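The Long Wait After the Scan

Most people who have a small growth found in a kidney never felt a thing. They went in for a sore back, a gallbladder check or a fall on the ice, and the scan picked up something nobody was looking for. What happens next varies a good deal from one hospital to another, and a group of doctors in Stanham has spent the past several years trying to find out how much of that difference matters to patients.

The Stanham kidney project follows 949 adults whose tumors were small when they were found. Some had surgery within weeks. Others had a needle biopsy first, and a large share chose to be watched, with regular imaging and a clinic visit after each scan. The choice was left to patients and their doctors, so the project is not a randomized trial, and its leaders are careful to say so.

"We cannot tell you that watching is better than operating," said Ferdinand Stöckli, the urologist who set up the project. "What we can do is describe what happens to people who are watched, and how quickly we catch it when a tumor starts to grow."

Small kidney tumors are a mixed group. Some are benign, and many of the cancers among them grow slowly. A minority behave badly, and on an ordinary scan they can look much like the rest. A biopsy helps in many cases, but the needle samples only a small piece of tissue and sometimes comes back without a clear answer. Surgery settles the question and costs the patient part of a kidney, or all of it, which is a serious matter for someone in their seventies with diabetes or high blood pressure.

The schedule at Stanham is simple. Patients are scanned every few months at first. If the tumor stays quiet for 2 years, the scans are spaced further apart. Growth past a set limit brings the patient back for a talk about treatment, and so does a change of mind. Stöckli said the second reason is more common than his colleagues expected. Some patients find that they think about the tumor every day and would like it gone.

Pirmin Aigner, a nurse who runs the follow-up clinic, keeps a phone line open in the afternoons for people in the days before a scan. Calls rise sharply in April, when many of the yearly appointments fall. Most callers have practical questions. They want to know whether they can eat beforehand, whether the contrast dye will harm the good kidney, or how long the results will take.

"I used to send everyone a booklet," Aigner said. "They read it and called anyway, so I made the booklet shorter and put the phone number on the front." 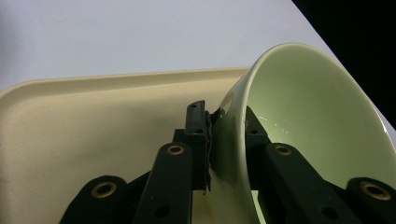 Blood and Urine Samples

Up to 200 of the patients have also agreed to give blood and urine at each visit. The samples are frozen and stored in the Fankhauser building, across the parking lot from the clinic. The hope is to find a marker that rises before a tumor begins to grow, so that people at low risk could be spared some of their scans.

Two tests are being compared. One, called Vovevar, looks for fragments of tumor DNA in the blood. The other, Claltinov, measures a set of proteins in urine. Neither is used to make decisions about care, and patients are not told their results. Stöckli expects that a urine test would be easier for people who live far from the hospital, but tumors this small may shed very little into either fluid.

The laboratory work will be done in batches by staff who do not know which patients went on to need treatment. Until it is finished, the clinic will keep to its present schedule. Patients who move away are asked to have their scans sent back to Stanham, and Aigner calls those who miss an appointment to set another time.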